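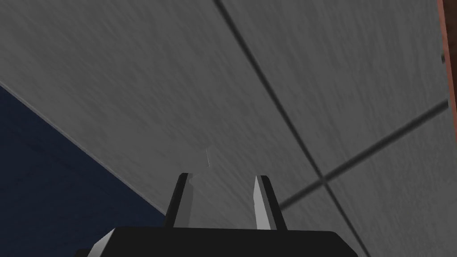 Gray paneled surface, computer rendering.

Granus has ended the stick shift in its small cars, and I think it is a mistake. The company put the news in the last paragraph of a dealer letter in December. Orders for the manual Lengyel closed two weeks later. If you want one now you have to find it used.

I have driven a manual Lengyel for most of my adult life, so I have a side in this. I am also a bookkeeper, and I understand why a company drops a version that few people order. Every gearbox has to be tested, certified and stocked with parts. When most buyers want the automatic, the manual becomes a line on a spreadsheet that somebody has to defend every year.

My complaint is with how the choice was made to look. Granus says customers walked away from the manual. For the last few years, though, you could only get it on the base trim. No heated seats, no better headlights, one engine. My dealer in Trostberg never had one on the lot. When I bought my current car I had to order it without a test drive and wait 3 months. The salesman tried twice to move me into an automatic that was parked outside the door. I don't blame him for that, as he is paid to sell what he has. But a car that can't be seen or driven and comes only in the cheapest form will sell badly, and the sales figure then gets used as proof that people don't want it.

The price matters too. The manual cost $554 less than the cheapest automatic the last time both were on the list. That isn't a fortune. For a first-time buyer it is a set of winter tires, or the first couple of insurance payments. That buyer now pays more for the same car and is told it is progress.
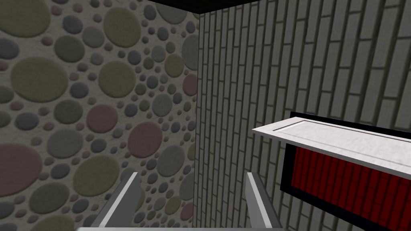 Then there is the repair side. Marta Symonenko has looked after my cars for years at her shop behind the rail yard. She told me a clutch job on the Lengyel is a day's work and she can get the parts from several suppliers. The automatic is different. If it fails outside the warranty, she sends the car to the dealer, because the control unit has to be matched to the car with the factory software. She doesn't have that software and the subscription costs more than she would earn from it. People who keep their cars for a long time should think about this before they sign anything. The bill comes when the car is old and not worth much, and that is when a lot of decent cars get scrapped.

I know the arguments on the other side. Modern automatics shift faster than I can, and in many cases they use less fuel. They are easier in traffic. My sister has a bad left knee and couldn't drive my car if she wanted to. Electric cars don't need a gearbox of this kind at all, and in time they will settle the question for everyone. I accept all of that. I have driven the Cloltero, which is electric, and I liked it. It was quiet and quick and there was nothing to shift.

But the Lengyel isn't electric. It still has a gas engine, and Granus plans to go on selling it for years. As long as that is the case, I don't see why the cheap and simple gearbox should be the first thing to go. The same car now comes with a larger screen and ambient lighting in the doors, and I have yet to meet anyone who asked for the lighting.

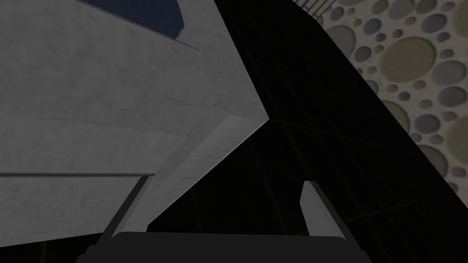 Light gray gripper fingers in a rendered view.

What I would like is fairly modest. Granus could keep the manual as a special order, with a fixed ordering window once a year and any trim the buyer wants. Charge a deposit. If the orders don't come in, drop it, and I will have no more to say. That would at least be a fair test.

The other thing is parts. Granus should say in writing how long it will supply clutches, shift linkages and gear sets for the cars already on the road. I wrote to customer service to ask. The reply thanked me for my loyalty and attached a brochure for the automatic. I have written again and asked for a date.

Until I get one, I am keeping my car. Marta says the clutch has plenty left in it, and I have ordered a spare cable anyway.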